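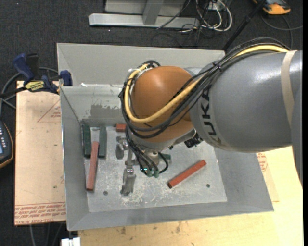
Grants & Projects / Progress Reports

Peace Petitions Project: report to the Henríquez Fund
09/04/2025

We are so pleased to be writing to you again, and with a good deal more to tell than last time! As you may remember, the project set out to gather the letters and petitions that ordinary members of local peace societies sent to their governments in the late nineteenth century, most of which have sat in boxes at the Menach reading room without any kind of list.

We have now read and cataloged around 3,000 pages, and the first 300 letters are typed up in full. The handwriting has slowed us down (the Kitik branch secretary wrote across her own lines to save paper, bless her), but the letters themselves are a joy. Many are from teachers and shopkeepers asking very plainly why they had no say in treaties that would send their sons abroad.

Two things are behind schedule. The Huko letters arrived late and some are badly faded, so they will need to be read again under better light. The introduction to the printed guide is also only half drafted.

Spending is within the budget you approved, apart from postage, where we went a little over and covered the difference ourselves. We would like to move the closing date for the guide to December, and would be grateful for your answer when you have had a chance to talk it over.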